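Ayele deleted her posts about Vomholm. Are we really buying this feud?
Pop & Gossip > Music > General

ferrybell
Tue 31 March
So overnight Ayele wiped all 8 of the posts where she went after Vomholm over the "borrowed" chorus. No apology, no statement, nothing. Her new single is out in April. I don't want to be that person, but come on.

Also I'm on my phone, forgive the typos.

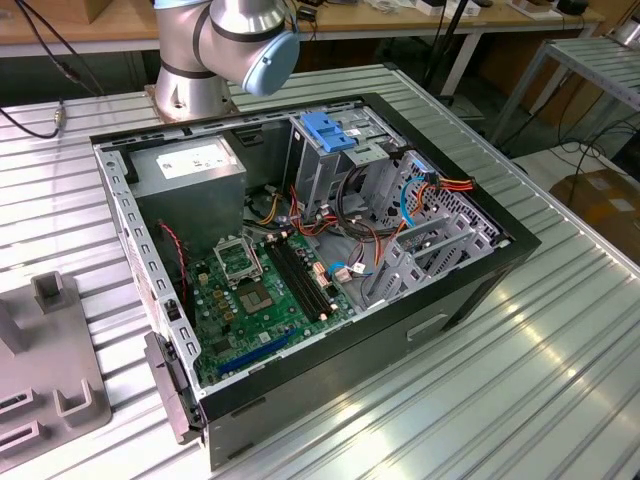
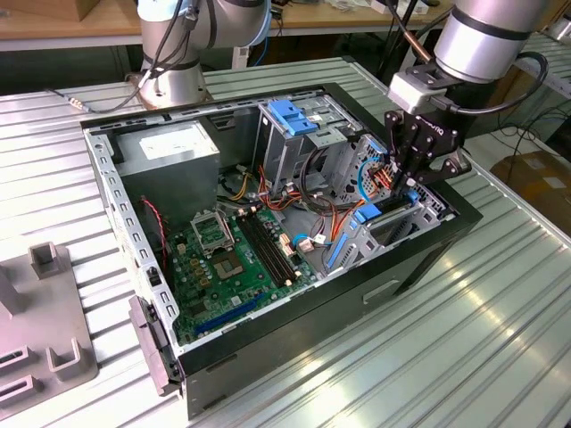 Back to the timeline. She posts the first dig on a Friday night, the band "likes" it, then their drummer unfollows her. By the weekend every gossip account has the same three screenshots with the same caption. Does that look like a real falling out to anyone?

kettle_moraine
It does to me. People fall out. She toured with them for two summers and never got a credit on the song. I'd be mad too.

ferrybell
Who says she didn't get a credit? I've only seen fan accounts say it. Has anyone here looked at the actual liner notes?

172nd_street
I have the record. She's thanked on the back, there's no writing credit. But thanked for what, it doesn't say. Could be vocals, could be lending them a van.

kettle_moraine
Thank you. So she has a point.

172nd_street
I didn't say that. I said the sleeve doesn't tell you either way.

dollarbinqueen
Both acts are on Alier Records. Same label, same press office. When two people on one label fight in public and both have something to sell, I assume a meeting took place.

kettle_moraine
You assume that about everything. You said the Peltex breakup was fake too and they still haven't played a show.

dollarbinqueen
Peltex sold "farewell" shirts for 50 bucks and then put out a live album. I stand by it.

moth_radio
Fake or not, the replies she's getting are nasty and those are real. I read around 30 of them and had to stop. If the label did cook this up they should be ashamed of themselves.

ferrybell
Agree with that part. I still want to know why the posts came down all at once. If you've cooled off you say so, or you delete one or two. Wiping the lot in one night looks like somebody else has the password.

kettle_moraine
Or a lawyer called. You're accusing her of stealing, sort of, when you say a chorus was borrowed. Anyone with sense takes that down.

172nd_street
She accused them, not the other way around.

kettle_moraine
Yes that's what I meant. She accused them, so a lawyer told her to quit it.

dollarbinqueen
Fine, a lawyer. Paid for by Alier.

moth_radio
Has anyone played the two songs back to back? I did and I don't hear it. Four notes going down, same as half the songs on the radio.

ferrybell
Same here, and I wanted to hear it. I'll check her page again when the single drops and see if the posts come back.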